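Home | Newsletter | Events | Classes | Past Issues | Join the List

The Hayes Table Notes

Clearing the table, and why I have come to love it

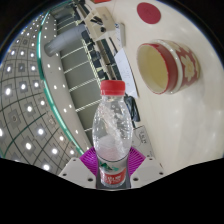
I have been putting off writing about clearing the table for months now, mostly from a fear that you would all stop reading at the first line. But it's August, the Zirkora room is getting more use than it has had in years, and I really do think the ten minutes after everyone gets up are some of the best minutes of the day. So let me have a go!

It starts with the water bottles. Every shared table I have ever sat at collects them, and half the time they are still full, or close to it, with the cap on tight. I take those first. They are tall, they tip, and once they are gone you can see what you have left to deal with. Unopened ones go back in the fridge. Opened ones I pour into the watering can by the side door (the ferns have never looked better, come and see them), and then the empties go in the blue bin with their caps screwed back on. The hauler changed its mind about caps in the spring, so please do leave them on now, even if you spent years being told the opposite.

Then paper. Oh, the paper. Shopping lists, scores from a card game, a phone number with no name next to it, somebody's very good sketch of a dog. A crumpled sheet with a bit of handwriting on it looks like trash and quite often isn't. My rule is that anything with writing on it gets flattened out and goes in the tray by the coat hooks, where it can sit until the end of the month. I once threw away a pickle recipe that took me 7 phone calls to get back, and I'm still a little sore about it. (It's the one with mustard seed and it is wonderful. I'll print it next time.)

Phones and other small black gadgets get moved to the windowsill before any cloth comes out. You would be amazed how easily a dark, shiny little thing slides along under a damp rag and over the side.

Bowls next, and I have feelings about bowls. A red bowl with big white flowers is my favorite sort of thing to find on a pale table, it cheers up the whole room, and I would much sooner wash one of those by hand than load a stack of plain ones in the machine. Warm water, soft sponge, nothing scratchy on the painted side. Please don't leave a bowl lying on its side near the edge, where one elbow will send it off. Set it down flat in the middle of the table, or carry it straight to the sink.

Coasters come last. I used to grab them early and then find rings everywhere from the glasses people were still drinking out of, so now they stay until the final cup is gone. Wipe both sides! The bottoms get sticky and then they travel around with you when you lift a glass.

And now the table itself, all bare. A cream-colored top with a good shine shows every streak, and for a long time I fought mine with sprays. These days it's a wrung-out cotton cloth and a drop of dish soap, then a dry towel right behind it, working in from the curved edges to the center. Crouch down and look across it toward the window when you think you've finished. You'll find the spot you missed, and it will be jam.

A few bits of news while I have you. Our supper at Flastalon seated 56, which meant borrowing every chair in the building and two piano benches. Thank you to everyone who stayed on to dry dishes. Mamiretti is lending us their long room for the fall swap, so start setting aside the bowls, mugs and serving plates you never reach for. Last fall 300 pieces changed hands and I came home with more than I brought, as usual. Chipped is fine if you say so on the tag. Cracked all the way through, please keep for your flowerpots.

The swap tables open at 10 in the morning and setup is an hour before. If you have a folding table with all its legs working, I would love to hear from you. Bring a towel too, there are never enough towels.

Questions, recipes and lost sketches of dogs: drop a note in Box 313 at the Hayes front desk.

Last updated: August

Contact us | © Hayes Table Notes | Back to top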